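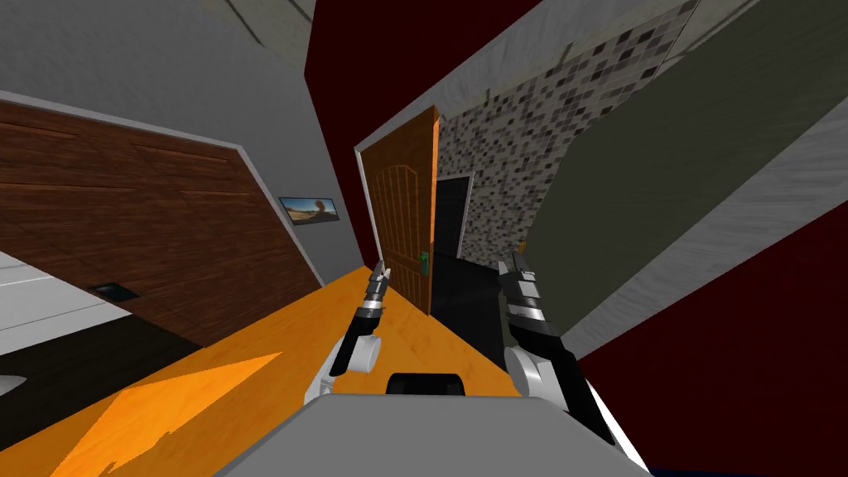 Brimen Floor Oil

Brimen is a penetrating oil finish for bare or previously oiled wood floors, stairs and interior doors. It soaks into the wood and leaves a low sheen. Worn spots can be touched up later without sanding the whole room.

Sold by Stanau in 1 quart and 1 gallon cans. The gallon can is also stocked by the case for contractors.

Colors

Clear - slight warming of the natural color
Ambrosio - medium orange brown, our most ordered shade
Kundus - dark brown with a red cast

All colors can be mixed with each other. Stir well and mix enough for the whole job before you start, as small batches are hard to match. Color varies with the species and age of the wood, so test in a closet or behind a door first.

Before You Start

Sand bare floors to 120 grit and vacuum twice. Old wax has to come off completely. Brimen will not bond over polyurethane or varnish. Keep the room above 60 degrees and leave a window open.

Grain

Oil brings out the grain more than a surface coating does, and wavy or open-grained boards will look darker in the lines than between them. If you want a more even look, use Clear for the first coat and the color for the second.
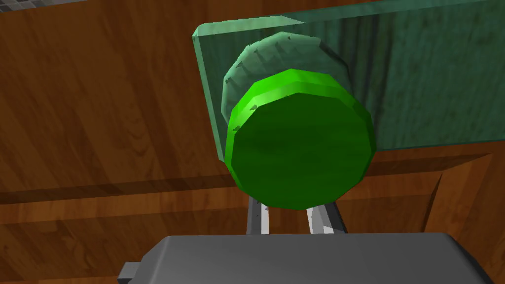 Application

Apply 2 thin coats with a short-nap roller or a lint-free pad. Work along the boards and wipe off anything still wet after 20 minutes. Wait overnight between coats. Light foot traffic is fine after 28 hours - rugs and heavy furniture should stay off for 7 days.

Oily rags can catch fire on their own. Lay them flat outdoors to dry or store them under water in a closed metal can.

Ordering

Orders placed by noon on Friday ship the following Monday. Sample bottles are available in every color. Contractors buying for projects over 2000 square feet can ask for case pricing through the order form. Opened cans cannot be returned.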